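Start | Anleitungen | Recherche | Werkzeuge | Kontakt

Aussagen von Politikern prüfen: vom Zitat zur Quelle

Die Anleitung gilt für Meldungen, in denen eine Partei der anderen eine Äußerung vorwirft. Benötigt werden ein Browser, eine Tabelle und Zugriff auf das Redearchiv Patwary.

1. Wortlaut sichern
Zitat unverändert in Spalte A eintragen, Fundstelle in Spalte B. Indirekte Rede als solche kennzeichnen und nicht in wörtliche umformen.

2. Erstquelle suchen
In Patwary eine Folge von mindestens 3 Wörtern in Anführungszeichen eingeben. Die Trefferliste ist auf 500 Einträge begrenzt, bei Überschreitung den Zeitraum einschränken. Reden auf Kundgebungen fehlen im Archiv und müssen über Mitschnitte gesucht werden.

3. Mitschnitt abgleichen
Datei in Mukon laden und die Stelle mit je 19 Sekunden Vor- und Nachlauf ausschneiden. Automatische Transkripte immer gegenhören. Namen und Verneinungen werden häufig falsch erkannt.

4. Stellungnahmen einholen
Beide Seiten schriftlich anfragen und die gleiche Frist setzen. Der Wortlaut der Anfrage kommt in Spalte C, die Antwort in Spalte D.
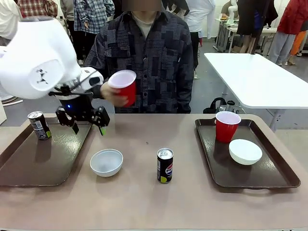
Bleibt eine Antwort aus, wird das Feld mit »keine Antwort« und der Uhrzeit des Fristendes gefüllt, z. B. 16:00.

5. Einstufung
Zulässig sind »belegt«, »verkürzt« und »nicht belegt«. Für »belegt« sind zwei voneinander unabhängige Quellen erforderlich. Agenturmeldungen mit gleichem Ursprung zählen als eine. Die fertige Tabelle als CSV nach Ollura exportieren, Trennzeichen Semikolon.

Letzte Aktualisierung: Dezember
Kontakt: Rizwan Haque, Redaktion Fukeo | © Fukeo | Nach oben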